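How to relabel failed episodes so your two-arm policy learns something from them

If you've been collecting bimanual demos for any length of time, you have a folder of shame. Mine had 155 episodes in it when I finally sat down and did something about it, and this page is the write-up I promised Ivan Kravets and everybody else who asked in the Prikley channel.

The short version: a failed demo is usually a good demo with a bad ending. If you cut it at the right spot and give the first part its own label, your policy gets extra practice on approaching and lining up, and it never has to see the fumble. We call it tail trimming in our group (Şengül Canpolat came up with the name, I wanted something fancier and lost).

What you need before you start

You need your recorded episodes with joint positions for both arms, gripper opening values, and at least one fixed camera view. You also need a notes column with pass or fail in it. If you didn't write that down while recording, go back and do it now, I'll wait. It's a boring afternoon with a big mug of coffee.

Step 1: Pick one task and stick to it

I started with small hinged containers, the kind where one arm steadies the body and the other goes for the lid. It's a great task for this method because it splits so cleanly: approach, steady, grip, lift. Don't mix in your cloth folding episodes yet. I tried, and the labels got mushy fast.

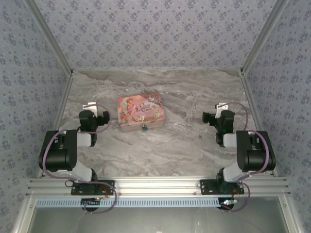
Keep the starting poses of both arms the same across the whole batch, too. If your episodes begin from all over the place, the first few seconds will be full of motion that has nothing to do with the task, and your trimming script will happily treat it as meaningful.

Step 2: Find the last good moment

Plot the gripper opening for both arms on one timeline. On a failed episode you'll nearly always see a close, then a quick reopen, then another close. That first reopen is where things went wrong, so your last good moment is just before the close that came ahead of it.

My first script picked the cut point all by itself and it was terrible! It kept cutting on tiny wobbles in the signal. What fixed it was smoothing the gripper values first and ignoring any reopen that lasted less than 2 video frames. Then I went through the suggested cuts by hand, which sounds awful but goes quickly once you get a rhythm going.

Step 3: Give the trimmed part an honest label

Please don't label a trimmed clip "open the box" when the lid never moves. I used "steady the box and reach for the lid" for mine. If your policy takes a text instruction, this matters a lot – it'll learn that opening a box means hovering next to it, and then you get to watch two arms hover next to a box all morning. Ask me how I know.

Step 4: Mix carefully

Out of my pile, 82 episodes survived trimming. The rest went wrong too early to be worth keeping. I mixed the survivors in with the full successes and made sure every training batch held more full episodes than trimmed ones. Kolbrún Egilsson ran the same thing over at Skivberg with an even split and her arms got hesitant near the lid, so I'd start low and creep up.

Step 5: Test the halves separately

Score the approach and the lid lift as two different things. When I only looked at the final result I nearly gave up on the whole idea, as the overall success rate barely budged. Once I split it, I could see the approaches were much tidier and the lift was still the weak spot. Well, of course it was, I hadn't added any new lifting data!

If your numbers look odd, check the camera and joint timestamps before you blame the method. Mine had drifted apart on the January recordings and I lost a good week to that.

I'll put the smoothing script up once I've cleaned out the swear words in the comments. Next I want to try the same trimming on lids with latches, where the failures happen in a lot more places and I don't have a good rule for the cut point yet.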